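Luvholm Oral History Project
Second progress report to the Plesetti Fund
Prepared by Rafia Minhas

When we last wrote, in October, we promised you 50 finished interviews by the new year. We have 44. The missing six are all retired ferry crew, who agreed to talk on condition that they be interviewed together, and then couldn't settle on a day or, in two cases, on whether they were speaking to each other.

The recordings we do have are good, and long. Noreen Warraich has transcribed 1207 pages so far and asks me to pass on that people in Luvholm do not finish sentences. We have stopped correcting the spelling of the old cannery, which has four versions, each with its defenders.

Spending is close to plan. The one overrun is $500 for a second sound recorder, bought after the first developed a hum that Ezekiel Haddad described as "period atmosphere" and everyone else described as a hum. The travel line is underspent, mostly thanks to the bus timetable.

The listening evenings began as an afterthought and are now the part people ask about. We play half an hour of tape and then the audience explains what the speaker got wrong. We have started recording that too.
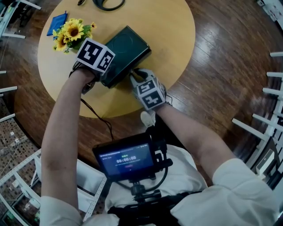

For the next quarter we plan to finish the ferry crew – separately, if it comes to that – and hand the first batch of transcripts to Xiomara Van Dusen for indexing. She has asked for a list of nicknames. It currently runs longer than the list of names.

We would like to move the booklet deadline back by six weeks. The printer has no objection, and a revised schedule is attached.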